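Häufige Fragen zu den Platzregeln an den Zweiarm-Tischen

Gültig für alle Arbeitsplätze im Harnix-Labor. Stand: 23. Januar 2018

Die Fragen stammen aus den Einweisungen und aus dem Postfach der Laborleitung. Wo eine Antwort auf die Laborordnung verweist, gilt im Zweifel deren Wortlaut.

Für wen gelten diese Regeln?

Für alle, die an einem Tisch mit zwei Armen arbeiten, ihn umrüsten oder Besucher dorthin mitnehmen. Gäste der Firma Zoden und der Projektgruppe Rawat bekommen dieselbe Einweisung wie die eigenen Leute. Eine Einweisung an einem anderen Standort wird nicht anerkannt.

Gibt es eine Norm, die für die Tische einschlägig ist?

Ausgangspunkt der Risikobeurteilung ist EN ISO 12100, für Industrieroboter kommt EN ISO 10218 hinzu. Unsere Arme sind leicht und laufen im Labor mit begrenzter Geschwindigkeit. Daraus folgt keine Befreiung von der Beurteilung. Sie liegt für jeden Tisch im Ordner 9 und wird nach jedem Umbau neu unterschrieben.

Wie soll ein Tisch während der Arbeit aussehen?

Auf der Platte liegt, was zur Aufgabe gehört. Werkzeug, Tassen, Telefone und Ersatzschrauben kommen auf den Rollwagen. Die Arme sitzen mit ihren Grundplatten fest auf der Profilschiene an der Vorderkante, die bespannten Wände an den drei übrigen Seiten bleiben stehen. Wer eine Wand abnimmt, trägt das ins Tischbuch ein und setzt sie vor der nächsten Aufgabe wieder ein.

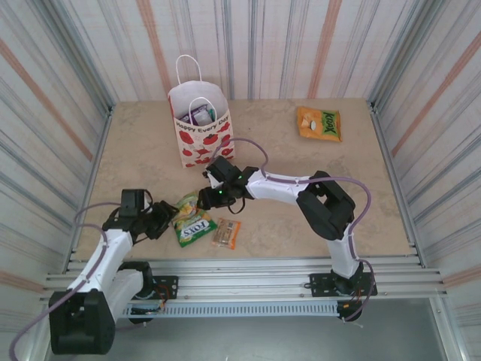

Aufgabe »Geschenktüte«: beide Greifer über den kleinen Packungen, die Tüte steht dahinter.

Welche Gegenstände sind erlaubt?

Handelsübliche, verschlossene Verpackungen, Papiertüten, Stoff und Kunststoffteile ohne scharfe Kanten. Glas, Spraydosen, Akkus und offene Flüssigkeiten sind nicht erlaubt, auch nicht für einen einzelnen Versuch. Bei Lebensmitteln gilt zusätzlich: Sobald eine Packung eingerissen ist, kommt sie weg. Gegessen wird davon nichts mehr, auch wenn das Haltbarkeitsdatum noch in Ordnung ist.

Muss ich die Gegenstände immer gleich hinlegen?

Nein. Die Lage der Packungen darf und soll wechseln, auch schräg oder leicht überlappend. Fest ist nur der Standplatz der Tüte im hinteren Bereich der Platte. Wer sie woanders braucht, legt eine neue Aufgabennummer an. Die laufende Nummer 676 gilt ausschließlich für die Aufstellung mit der Tüte hinten.

Darf ich eine andere Tüte nehmen, wenn die vorhandene verschlissen ist?

Ja, sofern sie aus Papier ist, von selbst steht und einen ähnlichen Henkel hat. Der Aufdruck spielt keine Rolle. Den Wechsel bitte ins Tischbuch schreiben, sonst sucht später jemand nach dem Grund für abweichende Ergebnisse.

Wie müssen die Kabel geführt sein?

Entlang der Armglieder, mit so viel Spiel, dass sich jedes Gelenk durch seinen ganzen Bereich bewegen lässt. Eine Schlaufe ist in Ordnung, wenn sie in keiner Stellung zwischen die Backen eines Greifers geraten kann. Geprüft wird das stromlos und von Hand, Gelenk für Gelenk. Gerissene oder fehlende Halter werden vor dem Einschalten ersetzt. Klebeband ist kein Ersatz.

Was ist mit den offenen Litzen an der Vorderseite?

Die dünnen Leitungen an den Grundplatten führen Kleinspannung. Trotzdem fasst dort niemand bei eingeschaltetem Netzteil hin. Steckverbinder werden nur im ausgeschalteten Zustand getrennt oder gesteckt. Ringe und Armbanduhren vorher ablegen.

Wann darf ich in den Arbeitsraum greifen?

Wenn beide Arme angehalten sind und die Freigabe zurückgenommen ist. Ein Arm, der gerade stillsteht, gilt nicht als angehalten. Auch leuchtende Anzeigen am Greifer sagen nichts darüber aus, ob die Freigabe ansteht. Maßgeblich ist allein der Schlüsselschalter am Bedienpult. Der Schlüssel wird abgezogen und bleibt bei der Person, die hineingreift.

Eine heruntergefallene Packung wird auf demselben Weg geholt.

Wie nah dürfen sich die beiden Greifer kommen?

Der Mindestabstand im freigegebenen Programm beträgt 13 mm. Er wird in der Software überwacht und darf am Tisch nicht verändert werden. Wer für eine Übergabe von Greifer zu Greifer weniger braucht, beantragt das mit einer eigenen Beurteilung. Die Bearbeitung dauert erfahrungsgemäß bis in den Februar hinein, wenn der Antrag jetzt kommt.

Wie schnell dürfen die Arme fahren?

Beim Einrichten höchstens 100 mm/s. Für den laufenden Betrieb steht der Wert auf dem Blatt am jeweiligen Tisch. Fehlt das Blatt, gilt der Einrichtwert.

Wer darf zu zweit an einem Tisch arbeiten?

Zwei eingewiesene Personen, von denen eine vor Beginn als verantwortlich eingetragen ist. Nur sie gibt frei. Das Anhalten darf jeder auslösen, auch Besucher, ohne zu fragen.

Abschnitt 2: Aufgaben mit mehreren Packungen
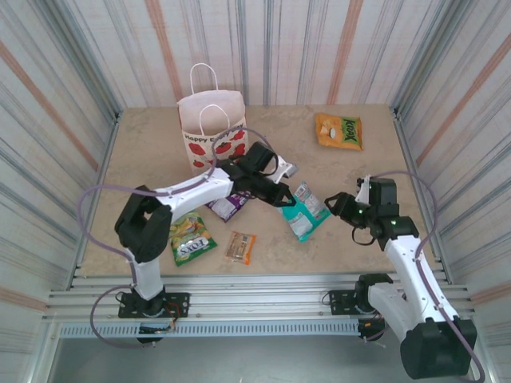

Foto und Text: Chia-hao Mak, Laborleitung Harnix

Wie viele Packungen dürfen gleichzeitig auf der Platte liegen?

So viele, dass jede von oben erreichbar ist, ohne dass ein Armglied eine andere überstreicht. Bei der Geschenktüte verteilen wir sie deshalb über die Fläche und lassen auch den hinteren rechten Bereich nicht aus. Stapel sind in dieser Aufgabe nicht vorgesehen.

Was mache ich, wenn der Greifer eine Packung festklemmt?

Anhalten, Schlüssel abziehen, dann die Backen mit dem Handrad öffnen. Nicht an der Packung ziehen. Folienbeutel reißen meist an der Siegelnaht, und Krümel in der Führung bedeuten eine Reinigung nach Blatt Cullov, die einen halben Tag kostet.

Darf ein Arm weiterlaufen, während ich am anderen etwas richte?

Nein. Die Arme teilen sich den Arbeitsraum und werden immer gemeinsam angehalten.

Muss ich jeden Fehlgriff melden?

Fehlgriffe nicht, Berührungen schon. Stößt ein Arm an den anderen, an eine Wand oder an die Profilschiene, kommt das ins Tischbuch, auch wenn kein Schaden zu sehen ist. Danach werden die Schrauben der Grundplatten mit dem Drehmomentschlüssel nachgeprüft.

Wie verlasse ich den Tisch?

Arme in Ruhestellung, Netzteil aus, Schlüssel in den Kasten. Die Gegenstände kommen in die Kiste mit der Aufgabennummer. Papiertüten werden nicht gefaltet.

An wen wende ich mich mit Fragen, die hier fehlen?

An die Laborleitung, am besten schriftlich und mit Angabe des Tisches. Bei Schäden an Kabeln oder Greifern bleibt der Tisch bis zur Antwort gesperrt.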